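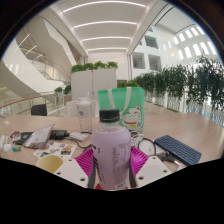
Purple drink, cat bag, far too many cables. Desk life, 2025-04-25.

So I said I'd post about my table once I'd tidied it, and then I thought, no, if I wait for that we'll all be here until November. You're getting it as it is!

The purple bottle first. I've gone off coffee in the afternoons (it was making me a horrible person by teatime) and I've been working my way through whatever coloured drinks the shop on the corner puts by the till. I bought this one purely for the colour. Pale lavender in a purple bottle with a black cap, how was I supposed to walk past that? I'll do a proper post on the drinks when I've tried a few more, as I've got opinions about the peach one and they're not kind.

The mint green bag behind it is my everyday bag at the moment. It has a little white cat on the corner with a red collar and one paw up, like the lucky cats you see next to the till in restaurants, and I love it more than a grown woman should. Elba Cáceres spotted it on a market stall and rang me from the stall, shouting, to ask if I wanted it. It holds my lunch, a book and a cardigan, and it fits under the seat on the bus -- which is all I ask of a bag, really.

Then there's the tumbler with the domed lid. I know, a tumbler AND a bottle. The tumbler is for water and the bottle is for fun.

I moved to a separate keyboard over the winter after my wrists started complaining, and I went for navy because everything else I own that plugs in is black, white or silver. It's a compact one, so I've had to relearn where a few things live. I typed roughly 600 words of the last post with the wrong apostrophe and had to go back through the lot. I shove it over to the right at an angle when I'm not using it, and then I forget and put my elbow on it.

Cables! I don't know what to do about the cables. There's the laptop one with its big black brick, a white charger, a loopy black one, and a short one I keep moving from one side of the table to the other. I did try a cable box. It was called a Levberg something, it cost me 27 quid, and it had room for about half of what I own. It's got tea towels in it now.

And the stickers. I bought the sheet for my planner and I can't bring myself to use a single one. They're all tiny and bright and lined up so neatly, and the minute I peel one off there'll be a gap. My niece thinks this is mad and has offered to start for me.

The table stays, by the way. A few of you asked if I was getting a proper desk and I did look, but I like a big pale wooden top that I can spread out on, mess and all. If anyone's found a cable box that fits a full-sized adapter, leave me a comment. Off to finish my drink.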